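# Does a good performance sell a streaming film? Notes on the Rokdale Players' release of *Lesley*

Jenő Lengyel, Media and Audiences, term project, November

The claim I set out to test is one that entertainment sites repeat so often it has stopped being checked: that a strong lead actor "carries" a streaming release. The film is *Lesley*, a low-budget thriller put out by the small platform Stullerus. Its lead, Ferenc Hajdu, got glowing notices. Almost every write-up I found used the word "owned."

I started out doubting the claim and I still doubt it, though for slightly different reasons.

## What I looked at

I collected reviews, interviews and viewer comments posted in the first 7 days after release. That came to 1599 comments, once I had removed duplicates and anything that was only an emoji. I read all of them and sorted each by what it mainly talked about: the lead, the plot, the ending, or something else. Stullerus doesn't publish viewing numbers. The only figure its press page offers is "4000 first-night households," with no word on what counts as a household or how long it had to watch. I have not used it for anything.

## What the reviews said

The professional reviews were warm, and they were also oddly alike. 3 of them share a sentence with the press kit, down to the comma. I don't think that proves the writers hadn't watched the film. It does make me unwilling to treat them as separate opinions, and the phrase "rave reviews" seems generous for what may be one opinion and its copies.

The interviews were less useful than I had hoped. Hajdu was asked in each one whether he feels pressure, and each time he said he concentrates on the work. An actor under contract to promote a film is not going to say much else, and I should have seen that before I transcribed them all.
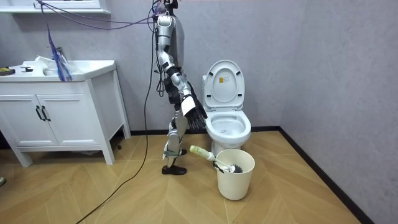
*Page last changed: November, 4:40 p.m. (J. Lengyel)*

## What the viewers said

The comments pulled in another direction. People did praise Hajdu, often in the first line, and then spent the rest of the comment on the ending. The phone call in the last act, where the caller turns out to be the sister, annoyed a lot of people. Several wrote that they had guessed it early. Others wanted a second film to explain it, which I read as a complaint, but my supervisor Dr. Pálfi reads it as interest. We didn't settle that.

Very few commenters said they had picked the film for its star. More said it was on the front page of the app when they opened it. If that is typical, the placement did the selling and the actor got the credit. I can't show it is typical. People who leave comments are a strange slice of any audience, and nobody was asked the question directly.

## Problems with my method

I sorted the comments alone, so there is no second reader to compare with. A comment such as "great acting, shame about the script" went under plot, and someone else might have put it under the lead. I re-sorted the first batch two weeks later and disagreed with myself more than I'd like.

I also looked at a single film. A bigger name on a bigger platform could give a different result.

## Where this leaves the claim

Hajdu is good in *Lesley*. I'd say so too. What I couldn't find was evidence that his being good brought anybody to the film, and the writers who say it did don't offer any either. To check it properly I would need the order in which titles were shown on the app's front page each day. I wrote to Stullerus for it twice and have had an automatic reply.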